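# Is a water softener worth it in a hard water area, or am I being sold one?

**Lorraine Holroyd**

We moved to Tostley in June and the water here is like liquid chalk. The kettle furred up inside a fortnight, the shower screen looks permanently frosted and my daughter reckons her hair feels like string. I grew up somewhere with soft water so I have never had to think about any of it.

A chap from a firm called Skallden came round on Friday. I hadn't exactly invited him, I'd filled in a card at the garden centre for a free hamper. He did a thing with two little bottles, one of our tap water and one of "treated" water, put drops of soap in both and shook them. Ours went scummy and his went frothy. Then he quoted me £2589 fitted, with a "today only" reduction that he said he'd have to ring his manager about. I said I'd think about it and he went a bit cold on me.

His case was that it would pay for itself through cheaper heating, less soap, less washing powder, a longer life for the boiler and no more plumber's bills. He wrote all this on the back of a leaflet and the total came out suspiciously close to the price of the machine.

My neighbour has something completely different, a Pleltedik, a sort of collar that clips round the pipe and plugs in. She says it has changed her life. Her kettle looked the same as mine to me, but I didn't like to say so.

What I would like to know from people who have lived with these things:

- Does a proper softener really save money, or is it just nicer to live with?
- Do the clip-on ones do anything?
- Is it all right to drink?
- How much of a faff is the salt?

It's a three-bed semi, four of us, combi boiler, one bathroom and a downstairs loo. The stopcock is under the kitchen sink, along with everything else we own.

---

**Boyang Zeng**

I'd start by throwing the leaflet away. The soap-in-a-bottle trick is real in the sense that soft water does lather better, but all it proves is that you have hard water, and you knew that from the kettle.

Taking your points in turn, though I'll wander.

**Money.** I've had a softener for years, I like it, and I would not try to tell anyone it has paid for itself. The savings these reps add up are each a little bit true. You do use less shampoo and washing powder. You will probably descale fewer things. But the figures on the back of the leaflet always assume you were using wild amounts of soap to begin with, and that you'll remember to use less afterwards. We didn't for ages. We just had a very frothy bath. They also tend to leave out the salt, the water used when the unit rinses itself, and the servicing, if you're talked into a plan.

The boiler claim is the one I'd push back on hardest. Scale in a combi is a genuine nuisance on the hot water side, where fresh mains water passes through it all day. The radiator side is a closed loop with the same water going round and round, so there isn't a constant supply of new chalk to lay down. Anyone who tells you a softener will "clean out your radiators" is making it up. Check the boiler manual too. Some makers are fussy about softened water going into the heating circuit and want it filled from the unsoftened supply, or want a particular inhibitor put in. Ask the rep which applies to your boiler and see whether he knows what boiler you've got. 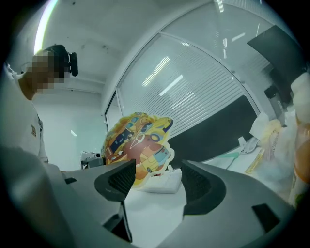 As for the price, £2589 is a doorstep price. Ask for the make and model number, in writing, and then ask two local plumbers what they would charge to supply and fit the same thing or something like it. If the rep won't give you a model number, you've learned something for free. The "today only" discount will be there next week, in my experience, and may have grown. Look at what's covered as well. A long guarantee on the cabinet is no use to anyone, it's a plastic box. You want to know about the valve and the resin, and whether labour is included.

**Clip-on gadgets.** I'm not persuaded. The makers say they change the way scale forms so that it doesn't stick as hard. Maybe on some pipes, some of the time. What they certainly don't do is take the hardness out, so you will get no extra lather and the kettle will still fur, and your daughter's hair will be the same. I borrowed one for a few months before we bought the softener and I could not tell you any difference. My wife said the taps wiped down more easily. She also said that about a new cloth.

If your neighbour is happy, leave her to it. People who have just spent money on something are not the best judges of it, and I include myself.

**Drinking it.** The usual arrangement is to keep one tap, normally the kitchen cold, on the unsoftened mains. An ordinary salt softener swaps the calcium for a bit of sodium. How much depends on how hard your water was. For most healthy adults it isn't much, but the standard advice is not to use it for making up baby formula, and anyone on a low sodium diet should check with their doctor. I think it tastes flat, so I'd want the hard tap regardless. Which means, and reps go quiet here, that your kettle will carry on furring exactly as it does now unless you fill it from somewhere else.

**Salt.** Depends on the unit. Block salt is easy to lift and dearer. Tablet salt comes in big heavy bags and is a pain to get under a sink if you have a bad back. You'll need to be able to get at the thing. Measure the cupboard properly, including the pipes at the back and the waste, before anybody turns up with a van. Ours ended up in the utility room with the pipes run along the skirting, and it looks like what it is.

One more thing. Look up your actual hardness on your water company's website. You put your postcode in and it gives you a number. I've met people in middling areas who were told their water was "off the scale" by someone holding a test strip. Yours does sound hard, but get the number from somebody who isn't selling anything.

What I would do in your place is spend very little for a few months. Citric acid powder for the kettle, a squeegee in the shower, and see how much it still bothers you by the winter. If you're still cross, get quotes.

---

**Chan**

Get one, best thing we ever bought. Towels are like a hotel. Don't listen to people who say it's a con, they're usually the ones who haven't got one.

We paid a bit less than you were quoted and it was done in a morning. The salt is nothing, you drop it in and forget about it. Never noticed any taste and we drink it out of every tap.

Clip-on things are rubbish though, agree with that.

---

**Lorraine Holroyd**

Thank you both. I looked up the postcode and it does say "very hard", so he wasn't fibbing on that score.

I rang Skallden to ask for the model number. The lady on the phone said it was "our own premium unit" and that the surveyor would go through all that on the day of fitting. I asked who made it and she said they did. I asked where and she put me on hold, and then somebody else came on and offered me £1000 off if I'd pay the deposit over the phone. So that has rather made up my mind about them, if not about softeners.

Boyang, your point about the kettle had me going back through the leaflet. There's a big photograph of a gleaming kettle on the front. In small print inside it says a separate drinking tap is "recommended". Nothing joins the two up.

Chan, I'm glad it's been good for you and I do like the sound of the towels. Did you notice any difference in bills at all, or is it mostly the feel of things? Also does yours make a noise when it does its rinse? We have a bedroom over the kitchen.

---

**Chan**

Couldn't tell you on bills, they've all gone up anyway. It does make a noise, sort of a gushing, but it goes off at 2 in the morning so you're asleep.

---

**Boyang Zeng**

You may or may not be asleep! Some let you set the time and some work off how much water you've used, so ask. Ours isn't loud but I wouldn't want it directly under a light sleeper. The drain hose is the bit you hear.

That £1000 would put me off for good. If they can knock that off during a phone call, it was never part of the price.

When you do get plumbers round, ask them to include the hard water tap and a bypass valve in the quote, so you can shut the softener off without losing water to the house. Also ask whether your incoming pipe and pressure are up to it. I had a cheap unit in a previous flat that throttled the shower to a dribble whenever anyone ran the kitchen tap, and the fitter's answer was that we should take turns.

On the hair, a cheap thing to try first is a clarifying shampoo once a week. My sister swears by it. I can't vouch for that one myself, having very little to test it on.

---

**Lorraine Holroyd**

One plumber has been. He stuck his head under the sink for 19 seconds and said it wouldn't fit in there without moving the waste, and had I thought about the downstairs loo. I had not. It would have to go behind the door, boxed in, and he'd need to run a pipe through from the kitchen. He is going to price it both ways and he didn't try to sell me anything, though he did accept two biscuits.

I've bought the citric acid in the meantime and the kettle has come up like new. The shower screen needed three goes and there's still a patch at the bottom that won't shift. Is that scale, or has the glass gone?

---

**Boyang Zeng**

Could be either. Lay kitchen roll soaked in white vinegar over it for an hour and keep it off the metal trim. If it looks clear while it's wet and cloudy again once it dries, and a fingernail doesn't catch on anything, I'd suspect the glass is etched, and no softener will bring that back whatever the leaflet says.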